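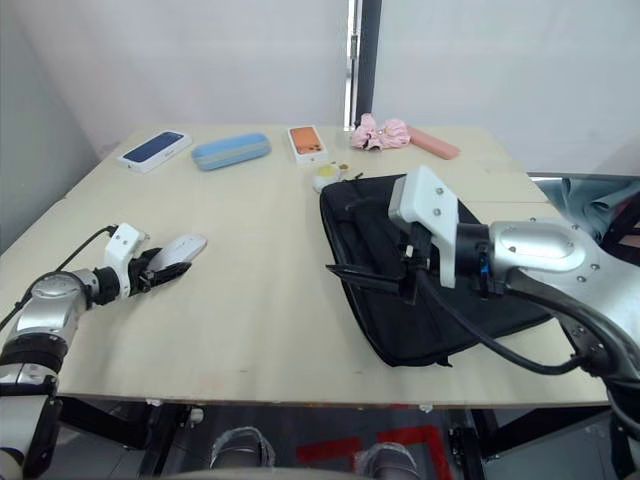
A laptop bag and smaller belongings on a shared table.

The Alldale reading rooms serve roughly 300 members, and most of them arrive with a bag. It is the view of this column that a shared table should be cleared by whoever last used it, and that the house rules ought to say so plainly.

At present they ask only for "reasonable tidiness". Amna Rizvi, writing in our July bulletin, defended that wording on the ground that adults can judge for themselves. We respectfully differ. A glasses case or an empty phone box takes up little space, yet a row of such things along the far edge tells the next reader that the place is taken.
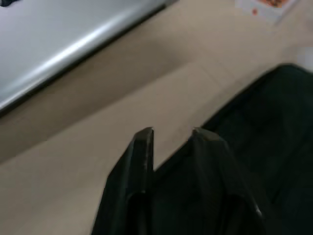 Dark fabric and a silver-grey item share the tabletop.

Bags are the greater difficulty. Laid flat, a laptop bag can occupy the space of an open atlas - and it is seldom needed until its owner leaves. Zademdale has provided hooks beneath its tables, and we would urge the same course at Alldale before any further furniture is ordered.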